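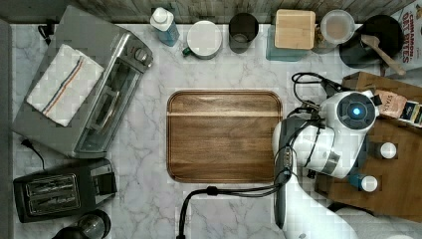

*A tray on the bench, with the toaster and the cereal for company.*

I've come around to the idea that every kitchen bench deserves one good tray, and that it should spend most of its life with nothing on it. My friend Mariann Kocsis thinks this is madness (her flat in Inddale has 75 centimetres of bench, so I do see her point!), but hear me out.

The appliances will always creep in, and the jars and the dish soap will line up along the back whether you invite them or not. I gave up fighting that in May. A tray, though, holds a bit of ground for you – somewhere to put down the toast and a cup of tea, and then carry the lot outside while it's still warm. Mine cost almost 300 dollars less than the new cupboards I'd been pricing, and I'm much fonder of it.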